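Donico Finger Set for Small Glassware — product page and safety notice

Updated Nov 19, 2025

If you already own a Donico finger set and bought it before this spring, please have a read of the notice further down before you put it back to work. If you are new to it, welcome, and we hope you'll read the notice too. We would much sooner lose a sale than have somebody picking glass out of a cable tray.

The Donico set is a pair of small fingers for a two-finger electric gripper, made for people who handle short bottles and vials with narrow necks. It comes from our Jarman range, which began as a handful of parts for our own test bench at Stivenach and has grown rather more than we meant it to. The fingers fit with the screws supplied, and most customers have them on before the kettle has boiled.

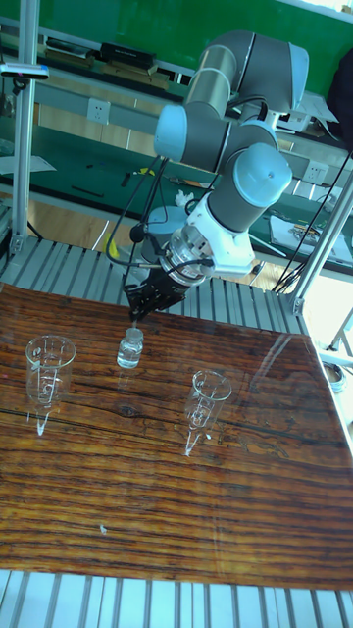 Gripper over the small bottle, with a conical cup on either side.

Safety notice: loss of grip after a protective stop

In February a customer in Judov wrote to tell us that a vial had fallen when their arm went into a protective stop. Nothing worse came of it than a broken vial and a long afternoon of sweeping, but we took it seriously and set about copying the fault on our own bench. It took us 200 stops to get a clear picture, and in 3 of them the fingers eased open as the gripper's power came back. The drop was always at the restart and never at the stop itself, which fooled us for quite a while — we had been looking at the wrong moment altogether.

The cause was in the settings file we supplied with the set. On restart it told the gripper to find its open position before doing anything else, whether or not something was being held. The fingers themselves are sound and do not need to come back to us.
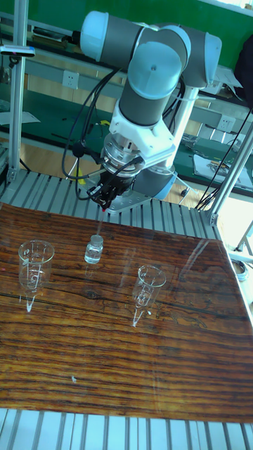 Anyone running version 2 of the settings file should stop using it with glass and load the new one, which you can download free from your account page. After loading it, please run the restart check in the booklet with an empty plastic bottle. Keep hands out from under the gripper during the check, and during any restart for that matter, however well you know your machine.

If your arm stops while it is holding something, leave the reset alone until you have supported the piece on a stand or tray with the arm safely isolated. Do follow your own site rules as well. They know your room and we don't.

Ordering

The set costs £139 with screws, spare pads and the printed booklet. Every set we send out now has the corrected file. If you would like a fresh booklet for an older set, drop us a line with your order number and we will pop one in the post without charge.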